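Chapter 4
Why Is Blue So Hard to Make?

Blue is all over modern life, and it's easy to forget how odd that would have seemed to a dyer or a painter a few centuries ago. A single lit-up screen puts out a stronger blue than most people in the ancient world would have owned in any form.
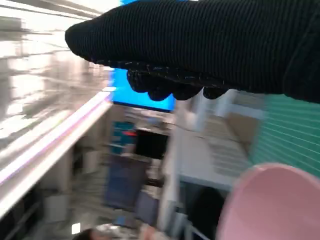
4.1 A color with very few sources

14 shares · 2 comments

Start with a walk outdoors. Look for something brown, then green, then yellow, then red. You'll be done in minutes. Now look for something blue that you could pick up, take home and grind into a powder. The sky doesn't count (try grinding it!) and neither does the lake. You may come back with a feather or a few petals, and here's the wonderful part – the feather won't help you at all. Crush a blue jay's feather and the blue disappears, leaving you with a dull brown dust.

That happens because the jay has no blue pigment. Its color comes from the structure of the feather, from tiny air pockets and strands of keratin spaced so that blue light is scattered back to your eye while other colors mostly aren't. Break the structure and you lose the color. We'll call this structural color, and you'll meet it again in Section 4.4 with morpho butterflies, whose wings go dull when you drip alcohol on them and turn blue again as it dries.

Petals are a little more cooperative. Many blue flowers start with pigments called anthocyanins, the same family that makes red cabbage purple. On their own, anthocyanins lean toward red. The plant has to adjust acidity inside the petal, or bring in metal ions, or stack the pigment with helper molecules to push it toward blue. Cornflowers do all this beautifully. Pull the pigment out into a jar, though, and it often slides right back toward red or purple.

So if you lived long ago and wanted a blue that would stay blue, you had a short shopping list. There was indigo, taken from the leaves of certain plants. There were a few blue minerals, azurite among them. And there was lapis lazuli, a stone mined in what is now Afghanistan and carried enormous distances to reach the workshops of Europe, where it was turned into ultramarine.

4.2 The Egyptians cook up an answer

Egyptian craftspeople got tired of waiting on rare stones, or so I like to think, and made a blue of their own. They heated sand, lime, a copper source and an alkali such as plant ash or natron until the mixture turned into a blue solid, calcium copper silicate. We call it Egyptian blue, and it's widely considered the first synthetic pigment. Think about what that took! There was no periodic table and no thermometer. Too little heat and the reaction stalled, too much and the color went greenish and glassy. Somebody watched that kiln very closely, over many firings, and remembered what they saw.

When my colleague Zübeyde Tokgöz and I tried it in our teaching kiln, our first batch came out the color of pea soup. The second was gray. The third had a patch of real blue in one corner the size of a thumbnail, and we were so pleased that we kept the chip in a dish on the windowsill, where it still sits. Her notes from that batch are in Appendix C, along with Valentin Sabatier's much better results.

4.3 Reading a pigment label

Before you begin the lab work, get used to the difference between a color name and a pigment name. "Sky blue" on a tube tells you what the maker hopes you'll see. The pigment code tells you what's inside. PB29 is ultramarine, PB28 is cobalt blue and PB15 is phthalocyanine blue, a very strong modern pigment that will take over any mixture if you let it. Two tubes with the same name may hold quite different things, and two with different names may hold the same powder.

Words to know for this chapter

pigment – a colored solid that stays as particles in whatever it's mixed with
dye – a colored substance that dissolves and bonds to the material
mordant – a substance, often a metal salt, that helps a dye hold on to fiber
structural color – color made by very fine physical structure, with or without pigment

Warm-up

Bring in three blue things from home. One should be printed, one dyed and one painted. Set them side by side near a window and again under the classroom lights, and write down which one changes most. Students in Usa Chaiyaporn's class added a drop of vinegar to a strip of paper stained with red cabbage juice, then baking soda solution to another strip, and you should do the same. Save both strips in your notebook. You'll need them in Section 4.5.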